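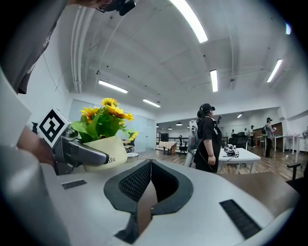 Hand-held grippers under the ceiling beams, Sarkton

Soller Hard Wax, Clear
Made by Plevirard. Sold by El Fassi, Sarkton store and mail order.

Soller is a paste wax for indoor wood furniture. It goes on bare wood or over old wax. Do not use it over varnish that is peeling. Strip the varnish first.

Sand to 108 or finer and wipe off the dust. Rub on a thin coat with a cotton cloth, working with the grain. Wait 20 minutes and buff. A tabletop needs 3 coats, legs and rails need one. Leave 40 hours after the last coat before putting anything heavy on top.
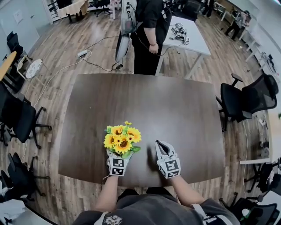
Rounded edges and corners wear faster than flat surfaces, so give them a light extra coat once a year. Water rings can usually be buffed out with a little fresh wax on the cloth.

The clear wax darkens most woods slightly. Try it on the underside first. It is also sold in walnut and black. The walnut tin changed in September and has a new lid, but the wax inside is the same.

Store with the lid on tight, away from heat. Lay used cloths flat outdoors to dry before throwing them out.

Not for floors, cutting boards or outdoor furniture.

Page updated December 24, 2021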